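Trellus Support Desk
Ticket 207: Demo station gripper not logging during open day
Status: Closed (reopened once, closed again, please leave it alone)
Opened by: Candela Llorente
Assigned to: Clive Sugden
Priority: High, changed to Normal, changed back to High by Candela Llorente

Candela Llorente, 9:12 am
The hand-held gripper on station 2 runs fine but the Skamora screen shows a flat line for finger opening. Doors open at 10. I have a group of 21 eighth graders first and they have been promised a graph.

Clive Sugden, 9:20 am
Is it plugged in?

Candela Llorente, 9:21 am
Yes, Clive.

Clive Sugden, 9:26 am
Had to ask. Restart the Skamora logger and wait the full 60 seconds before you touch the fingers. If you squeeze early it takes the squeezed position as zero.

Candela Llorente, 9:34 am
Restarted. Waited. Still flat. Alfie Dunmore squeezed it at second 40 to "see if it was ready," so I did it all again with Alfie in the hallway. Flat again.

Zewditu Wako, 9:41 am
Jumping in from the other building. Check the opening limit in the station profile. After the May visit we set it to 240 so the Plukis people could use their own fingers, and I don't remember anyone putting it back.

Candela Llorente, 9:47 am
It says 240. Changed to the default. The line moves now, but it jumps whenever the gripper comes down near the table.

Clive Sugden, 9:50 am
Send me the view from the gripper, fingers open, over the table. Clear whatever is in the middle first.

Candela Llorente, 9:53 am

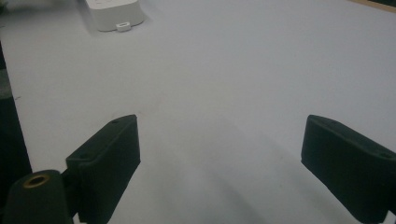 Steps given by Clive Sugden, 9:58 am
1. Fingers look level enough to me. Leave the screws alone. Alfie, this means you.
2. Move the white unit at the back farther from where people will be working. I doubt it's the cause but somebody will grab it.
3. Switch the profile from "Khattak dark mat" to "light table." You're on a pale top and it's hunting for a mat.
4. Restart the logger. Sixty seconds. Hands off.

Candela Llorente, 10:04 am
Step 3 did it. Line is smooth all the way down. The class was four minutes late, so as far as they know we planned it this way.

Maricruz Camacho, 1:35 pm
Reopening. Screen says "no operator" while a visitor is very clearly operating.

Clive Sugden, 1:39 pm
Operator name field is blank. Type anything.

Maricruz Camacho, 1:41 pm
Typed "anything." Works. Closing.

Zewditu Wako, 4:50 pm
Added the opening limit and the table profile to the setup sheet for the next visit. Alfie has signed it.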